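Cassim Divided Serving Tray, White

Shared 266 times | 2 comments

Okay, so I've been selling tableware out of my little shop in Pradstead long enough to have strong feelings about trays, and the Cassim is the one I push on people. I eat off mine most nights. My sister has one, my neighbor has one, and I've stopped asking myself whether everybody wants a tray for a present.

It comes from Jedeser, a small pottery and tableware outfit that mostly does plain white things for cafes. They made the first run for a lunch place that wanted its sauces to stop wandering into its salads, and then the owner's customers kept asking where they could buy one. I ordered 100 that first May and figured I'd be stuck with them through the winter. I wasn't! We're past 1000 now and I still pack most of them myself, at the kitchen counter, with the radio on.

What it's good for

Snacks, obviously. Olives in one part, crackers in another, the good cheese where you can reach it first. But I use mine more for regular dinners than for company. Rice, something saucy, something crunchy, done. If you have a kid who can't bear for the peas to touch the potatoes, you already know why you're on this page.

It also does well away from the table. I had one on my desk for a whole year holding paper clips and stamps and those tiny binder clips that get everywhere. Nabila Younis, who runs the bead classes upstairs, bought a stack for sorting and now her students keep trying to buy them off her. (Send them down to me, Nabila.)

The walls between the sections are tall enough to hold back a soup-ish curry, but I wouldn't fill it with actual soup and then walk across the room. I have done this. The rug has been cleaned since.

What to put with it

Most people buy it on its own and that's fine, but I like a white cup next to it, or right in it if you're short on table space. White on white sounds dull until you set it down on something dark. I keep going back and forth on colored napkins and I always end up with charcoal.
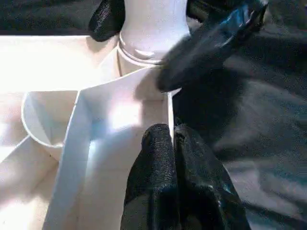 Washing and storing

Dishwasher is fine, top rack or bottom. The corners inside are the one spot where rice likes to hide, so give it a rinse before it goes in or you'll be picking at it with a fingernail later. Skip the scratchy pads. A soft brush and some dish soap gets everything I've ever put in mine, turmeric included — though with turmeric, don't leave it overnight.

They stack, with a little bit of wiggle. I wouldn't go higher than six in a cupboard you open in a hurry. If you've got the shelf height, standing them on their sides in a plate rack works even better and you can grab one with wet hands.

Microwave yes, oven no. I get asked about the oven every single week. Please don't. If you want something that goes from oven to table, look at the Culto baking dishes, which I also carry and which are heavy and ugly and completely wonderful.

Shipping and returns

I ship twice a week, and if your order comes in before noon on a packing day it'll usually make it out that afternoon. Every tray gets wrapped on its own, even when you order a bunch. If one shows up chipped, send me a picture and I'll mail a new one. You don't need to return the broken one (it makes a decent drip tray for a houseplant).

If you just don't like it, you have a month to send it back. I'll cover the postage if you're swapping it for something else in the shop, and otherwise that part's on you. Local folks can bring it by, and if I'm at lunch leave it with Nabila.

Will there be other colors?

Maybe! Jedeser sent me a sample in a sort of mustard and I loved it for two days, then I put scrambled eggs on it and that was the end of that. There's a dark green being talked about. I'll put it on this page when I have real ones in my hands, and I won't take preorders before then — I did that once with a mug and spent most of a summer writing apology emails.

Wholesale

Cafes and caterers, yes, I can do larger orders, and the price drops once you go over 100. Write to me through the shop with how many you need and when you need them by. Big orders come straight from Jedeser and take longer, so don't leave it until the week you open.

2 comments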